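Folding for Small Closets: Speaker Notes
Wullwood Community Evening Series, Feb 10, 2023

Slide 1. Title

Thank them for coming out. Mention that the handout is at the back and has the fold diagrams on it, so they don't need to write those down. Bathroom is down the hall on the left. Questions at any time, but long ones at the end.

Start with the closet. Mine is in an older apartment in Plolitz and it has one shelf, not deep, with a door that opens the wrong way. I have kept towels, sheets, table linens and a spare blanket in it for years. Everything tonight was worked out on that shelf.

Slide 2. What goes wrong with towels

Three complaints I hear all the time:
The stack falls over when you pull one out.
The towels come out of the closet stiff or smelling stale.
There are too many of them and the door won't shut.

Say that the first one is folding, the second is washing and drying, and the third is shopping. I'm going to take them in reverse order.

Slide 3. How many

Two bath towels per person, one in use and one in the closet. Two hand towels for each sink. Let people groan. Somebody will bring up guests. Guests get the closet towel, and you do a load the next day. If you have guests often, keep a guest set on a different shelf or under the bed in the spare room.

Old towels go to the rag bag or the animal shelter. Call the shelter first, some take only full-size ones. Pause here for people who want to name their shelter.

Slide 4. Washing

Read the label. People cut it off because it scratches, and then they guess. If you must cut it, take a picture of it with your phone.

Less detergent than the cap says. No fabric softener on terry cloth. It coats the loops and the towel stops taking up water. If a towel feels slick and won't dry you, wash it once with no detergent at all, then once more as normal.

Wash oranges, rusts and reds by themselves the first few times. Tell the story about the Zarkier bath mat and the white pillowcases. Keep it short.

Don't pack the drum. A towel needs room to drop.

Slide 5. Weight

This is the only slide with numbers. Towel weight is given in grams per square meter. The scale on the slide goes up to 1,000, and I've marked 500 on it. My own are all near the mark or under it. Heavy towels are lovely and take forever to dry, and they fold into a brick. For a small closet buy lighter.

Pass around the two samples now, the thin one first. Get them back before slide 8.

Slide 6. Drying

Take them out while there is still a little give in them. Bone dry is too far, the loops go hard.

On a line, hang by the short end with a few inches over. Dry in the shade if the color matters to you. In March my balcony gets wind and almost no sun and it is the best drying month of the year.

Never put a towel away damp. Feel the hems and the woven band, those dry last. If the band is cool to the touch, give it another hour over a chair.

Slide 7. Shake, then fold

Spend the most time here. Go slowly.

Terry cloth comes out of the dryer twisted and bunched, and if you fold it that way you fold the twist in. Pick it up by a corner, let it hang, shake it. Then find the second corner along the short side and spread it flat.
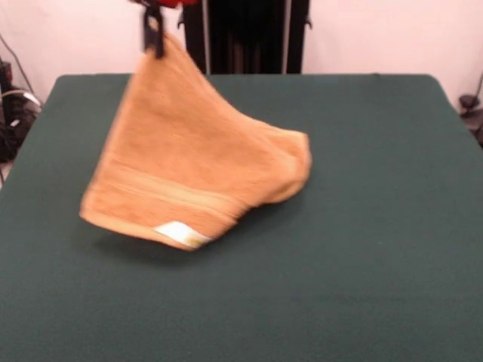

My sister-in-law disagrees, and says that lifting by one corner pulls a towel out of square over time, so she picks hers up by two corners or not at all. I think she has a point for old towels with a worn hem, and none for a sound one. Ask the room which way they do it. Show of hands, then move on, this can eat ten minutes.

The woven band. On most towels it runs across near the short end. It has less stretch than the loops and often shrinks more, so the end draws in a little. Tug it sideways with both hands before you fold. Don't use the band as your straight line if it has drawn in. Use the long edges.

Surface. Work on a table, something at hip height. The bed is too soft and too low, and your back will tell you by the fourth towel. A cloth on the table keeps things from sliding. I use an old blanket folded double.

Slide 8. The fold (demo)

Get the samples back.

Long sides in to the middle, so you have a strip a third of the width. Overlap them, don't let them just meet. Smooth from the center out with the flat of the hand.
Fold the strip in half, end to end.
Then in thirds.
The folded edge faces the front of the shelf, every time.

Do it once at normal speed and once slowly. Then ask for someone to come up and do it. If no one comes up, do it a third time with the hand towel, which skips the halving step.

Mention that the Vrettos shelf dividers on the sale table work but you don't need them if the stacks are low. A stack as tall as your forearm is going to lean. Make two.

Slide 9. Rotating

Clean ones go on the bottom, take from the top. If the shelf is too tight to lift the stack, load from the left and take from the right. Either is fine. Otherwise you wear out the same pair all year and the others sit there getting stale.

Slide 10. Fitted sheets

Say that they are next time. They will ask anyway. Point to the back page of the handout.

Questions

Likely ones:
Vinegar in the wash. Yes, now and then, in the rinse. Never with bleach.
Rolling. Good for baskets and open shelves, takes more depth than mine has.
Dryer balls. I use them, they're noisy.
Microfiber. Wash it apart from terry, it picks up all the lint.

Remind them to stack the chairs against the window wall and take the leftover cookies.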